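Quiénes somos

Pralau nació en una mesa de cocina, entre apuntes de estadística, tazas de café y la sospecha compartida de que el método científico se podía enseñar de una manera bastante más amable. Éramos tres profesores de instituto con muchas ganas y muy poco tiempo, y lo primero que hicimos fue una colección de fichas para que nuestro alumnado aprendiera a formular hipótesis sin echarse a temblar (alguna todavía la usamos, con las esquinas dobladas y todo).

Hoy somos una escuela en línea dedicada a la enseñanza de las ciencias experimentales, con cursos para secundaria, bachillerato y adultos que quieren retomar los estudios. Trabajamos con grupos pequeños y damos mucha importancia al cuaderno de laboratorio: cómo se anota una observación, qué variable conviene controlar, qué se hace cuando el resultado no se parece en nada a lo previsto. ¡Ahí suelen salir las mejores conversaciones!
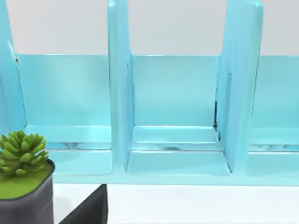 El curso completo dura seis meses y empieza cada octubre. Incluye dos tutorías individuales al mes, que cada estudiante puede dedicar a lo que más le haga falta, ya sea repasar una unidad, preparar un examen o darle vueltas a una idea para su proyecto final. Quien prefiera ir por libre encontrará en Ivska, nuestra biblioteca de lecciones, más de 1000 ejercicios resueltos paso a paso, con los errores más frecuentes comentados al margen.

También colaboramos con la editorial Michalski, que publica nuestros cuadernos en papel, y con los centros que participan en el programa Iment de formación del profesorado. De esos encuentros volvemos siempre con la libreta llena, y buena parte de lo que cambiamos de un curso a otro viene de ahí.

Si estás pensando en matricularte, o si das clase y te apetece contarnos cómo trabajas, escríbenos desde la página de contacto. Leemos todos los mensajes y contestamos con calma, a veces con más extensión de la que nos habían pedido.

Página actualizada el 27 de mayo de 2021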